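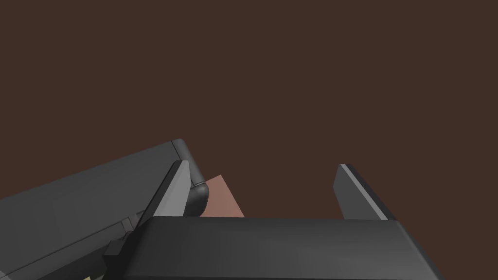

3 min read

Can I still get on the city council ballot as an independent if I changed my registration this spring?

Asked by Rosalía Sepúlveda, 5/22/22
Tags: local elections, petitions, independents

Hi all! I live in Genimcombe, in Ward 4, and I've been going back and forth on running for council this November. I was registered with a party for years (mostly out of habit, I voted in the primaries and that was it) and switched to unaffiliated in the spring. Now a neighbor tells me I may have switched too late to run as an independent, and that I'd have to sit this one out.

I called the clerk's office twice. The first time I got a recording, the second time a very nice man read me the same page that's on the website, the one that says candidates must "meet affiliation requirements" and doesn't say what they are. I also can't tell whether I can start collecting signatures now or whether I need some kind of form first. I've got a clipboard and a cousin who's willing to go door to door with me, and I'd hate to do all that walking and have the sheets thrown out.

Has anyone here done this? I'm not looking for a lawyer (yet), just somebody who's been through it.

3 answers

Samah Hegazy
Marked as helpful

I ran in Ward 2 last time around and lost pretty badly, but I did make the ballot, so I can help with that part!

The affiliation thing depends on whether your city's council races are partisan. Ours are. Palacios, right next door, has nonpartisan ones, so people there will tell you it doesn't matter, and for them it doesn't. What you want is the city charter itself, the chapter on nominations. Ask the clerk for it by name and ask them to point you to the cutoff date for changing parties. Then compare that to the date on your registration record, and I mean the date it was processed, which in my case was 8 days after I mailed the card. Get the answer in an email if you possibly can. I had one person at the counter tell me one thing and another tell me something else a week later.

On signatures, please don't start yet. You have to pick up the petition packet first, and the sheets in it are the only ones they'll take. I lost 27 signatures because a friend of mine ran out and photocopied a blank page, and the copy came out without the circulator statement on the back. Over half of those folks I was able to track down again but it ate up a whole weekend. Also make sure people sign with the address they're registered at. Renters who moved recently are the big one, and so are college kids. And if your cousin is going to carry sheets, check whether circulators have to live in the city.

Get more names than you need. I'd go for half again as many. Good luck, Ward 4 could use a race for once.

Necati Ateş

just go down there in person, the phone is useless. go early, they close for lunch. my brother in law ran in Clirnwood and had no problem but that was a while ago and I think he was a democrat so maybe not the same

Benito Requena

Agree with most of what Samah wrote. One thing I'd add is the money side, which caught me off guard when I helped on a school board campaign. You generally have to file a statement of organization before you spend or take in anything, and printing flyers counts. We'd already paid for ours and had to go back and amend the report. It wasn't a disaster, there was no fine, but it was a pain, and the other side brought it up at the forum.

I don't know the party switch rule for Genimcombe so I won't guess. If it does turn out you missed the date, ask about filing as a write-in. The deadline for that was later where I was, and there wasn't any petition.

Comments on this question

Rosalía Sepúlveda: Thank you Samah, this is so much more than I got from the website! I'm going to email the clerk tonight and ask for the charter chapter. My cousin lives over the line in Palacios, so I guess that's question number two.

Samah Hegazy: Ooh yeah, ask about that before she carries anything.

Log in to add a comment or post an answer.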